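Talk notes - cooking for one after years of cooking for four

Slide 1. Say hello, thank Phyllis for the tea, check they can hear me at the back.

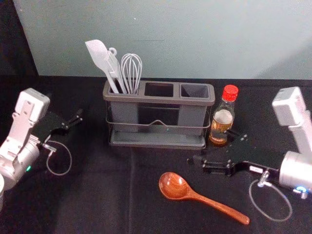
So I'll start with the soup. When my youngest moved out in July I carried on making it in the same huge pot, and I ate leek and potato for 27 meals. I was sick of the sight of it! (Pause, let them groan.)

Slide 2. Freezing. Flat bags, labelled, one portion each. Tell the Florin story - the stewed plums he thought were chilli - but keep it short, I went on far too long in Handlow.

Slide 3. Shopping. Buy loose veg, ask the butcher for one chop, don't be shy about it. My 18 minute lentils go here if there's time.

Recipe sheets are by the door. Questions, then Estela's got the raffle.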